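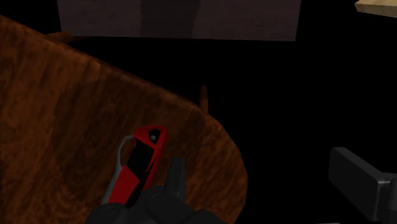
Mit Holztischen habe ich mich lange schwergetan. Ich habe gewischt, wenn etwas klebte, und einmal im Jahr kam Möbelpolitur drauf, die ich von meiner Vormieterin geerbt hatte (die Dose war schon angerostet, das hätte mir zu denken geben können). Heute sieht das bei mir anders aus, und ich bekomme so oft Fragen dazu, dass ich meine Tipps jetzt mal am Stück aufschreibe. Besonders dankbar sind rötlich-braune Platten mit dunklen Streifen und helleren, bernsteinfarbenen Stellen dazwischen, da fällt ein kleiner Fleck kaum auf, und eine geschwungene Kante wischt sich sowieso angenehmer als eine eckige. Bei hellem Ahorn müsst ihr strenger sein, der verzeiht euch keinen Rotwein!

## Erst mal herausfinden, was überhaupt drauf ist

Bevor ihr irgendetwas auf den Tisch kippt: Geölt, gewachst oder lackiert? Ich mache den Tropfentest an einer Stelle, die keiner sieht, am liebsten ganz am Rand oder unter der Platte. Ein Wassertropfen, zehn Minuten warten. Steht er noch rund und prall da, habt ihr vermutlich Lack oder frisches Wachs. Ist er eingezogen und hat einen dunklen Punkt hinterlassen, ist das Öl verbraucht und der Tisch hat Durst. Der Punkt verschwindet beim Trocknen meistens wieder.

Lack und Wachs kann man mit dem Fingernagel unterscheiden. Leicht kratzen, wieder an der versteckten Stelle! Bleibt etwas Weiches unter dem Nagel hängen, ist es Wachs.

## Das tägliche Wischen

Ein Baumwolltuch, lauwarmes Wasser, gut auswringen. Ich wische immer in Faserrichtung und reibe gleich mit einem trockenen Geschirrtuch nach. Spülmittel nehme ich nur bei Fett, und dann einen Tropfen auf die ganze Schüssel. Microfasertücher kommen mir auf geöltes Holz nicht mehr, die haben meine Küchenplatte über zwei Winter richtig stumpf gemacht. Auf Lack sind sie okay.

Bitte auch keine Schmutzradierer. Die sind nichts anderes als ganz feines Schleifpapier, und ihr bekommt damit matte Flecken, die ihr bei Gegenlicht jeden Morgen beim Kaffee seht. Ich spreche aus Erfahrung - der Fleck war so groß wie eine Untertasse.

## Wasserringe

Mein Lieblingsthema! Bei den weißen Ringen sitzt die Feuchtigkeit nur in der obersten Schicht, die kriegt man oft noch weg:

- Ein dünnes Baumwolltuch auflegen, Bügeleisen auf kleinster Stufe und ohne Dampf, immer nur ein paar Sekunden drüberfahren und nachschauen.
- Mayonnaise. Ja, wirklich. Einen Klecks auf den Ring, über Nacht stehen lassen, morgens abwischen und polieren. Meine Küche riecht dann kurz nach Kartoffelsalat.
- Eine halbe Walnuss, mit der man den Ring einreibt. Hilft bei kleinen Kratzern übrigens noch besser als bei Ringen. Bei Nussallergie im Haus natürlich weglassen.

Schwarze Ringe sind eine andere Nummer. Da ist meistens Eisen mit Gerbsäure zusammengekommen, zum Beispiel unter einer Gusspfanne auf Eiche. Da hilft eigentlich nur Schleifen, oder Kleesalz, aber das ist giftig und gehört nicht in die Hände von jemandem, der nebenbei Abendessen kocht.

## Ölen, so wie ich es mache

Zweimal im Jahr, einmal im Mai und einmal vor der Heizperiode. Ich räume den Tisch am Abend leer, wische feucht ab und lasse ihn bis zum nächsten Vormittag in Ruhe. Dann schleife ich mit 200er Papier leicht drüber, nur mit der Hand und ohne Druck. Es geht bloß darum, die aufgestellten Fasern wegzunehmen. Den Staub sauge ich mit der weichen Bürste ab und gehe nochmal mit einem kaum feuchten Tuch hinterher.

Beim Öl habe ich einiges durch. Angefangen habe ich mit dem Hartöl von Gratier, das zieht schön ein und riecht mild, braucht aber ewig zum Aushärten. Danach hatte ich das von Flulletti, das war schneller, ist mir aber zu glänzend geworden. Seit letztem Jahr bin ich bei Hafþórsson und eigentlich zufrieden, nur den Deckel bekomme ich nach dem ersten Öffnen nie wieder ohne Zange auf. Wischt den Rand vor dem Zumachen sauber, dann geht es.

Auftragen mit einem alten T-Shirt-Lappen, dünn! Lieber zweimal dünn als einmal dick. Nach zwanzig Minuten nehme ich alles ab, was noch auf der Oberfläche steht. Wer das vergisst, hat eine klebrige Platte, an der die Zeitung hängen bleibt (und dann kann man die Schlagzeile spiegelverkehrt vom Tisch ablesen, sehr hübsch).

**Ganz wichtig:** Lappen mit Leinöl oder anderen trocknenden Ölen nie zusammengeknüllt in den Müll werfen! Die können sich von selbst entzünden. Ich mache sie unter dem Hahn nass, breite sie flach draußen auf Stein aus und lasse sie dort durchtrocknen. Erst dann kommen sie weg.

## Wachs für die Faulen

Wenn mir das Ölen zu viel ist, nehme ich Bienenwachspaste. Die von Leva lässt sich auch im kühlen Flur gut streichen. Ein haselnussgroßes Stück reicht für einen halben Esstisch, mit kreisenden Bewegungen einarbeiten, kurz warten und mit einer Schuhbürste auspolieren. Fühlt sich toll an, hält aber keine heiße Teekanne aus. Untersetzer braucht ihr trotzdem.

## Kleinkram, der mir noch einfällt

Kerzenwachs mit einem Kühlakku in der Tüte hart werden lassen und mit einer alten Plastikkarte abheben, den Rest mit Löschpapier und lauwarmem Bügeleisen aufnehmen.

Kaugummi genauso, nur ohne Bügeleisen.

Dellen in massivem Holz kann man manchmal herausdämpfen. Feuchtes Tuch drauf, Bügeleisen kurz auf die Stelle, die Fasern quellen wieder hoch. Auf Furnier würde ich das lassen, da löst sich sonst der Leim. Und auf Lack bringt es nichts, weil der Dampf gar nicht ans Holz kommt.

Filzgleiter unter allem, was auf dem Tisch steht und gern verschoben wird, also Obstschale, Vase, Lampe. Die selbstklebenden halten auf unglasierter Keramik schlecht, da nehme ich einen Tupfer Heißkleber.

Wackelt der Tisch, schaut erst nach den Schrauben, bevor ihr Bierdeckel unterlegt. Bei mir lockern sich die im Winter, wenn die Luft trocken wird, und im Sommer sitzen sie plötzlich wieder fest. Apropos trockene Luft: Stellt eine Massivholzplatte bitte nicht direkt an die Heizung. Eine Handbreit Abstand ist das Minimum, mehr ist besser. Bei meinem alten Schreibtisch hat sich in einem Januar ein Riss aufgetan, in den eine Postkarte gepasst hätte. Den habe ich mit Hartwachs in zwei Brauntönen gefüllt, erst den hellen, dann mit dem dunklen ein paar Striche als Maserung hineingezogen. Sieht aus einem Meter Entfernung gut aus, und näher lasse ich eh keinen ran.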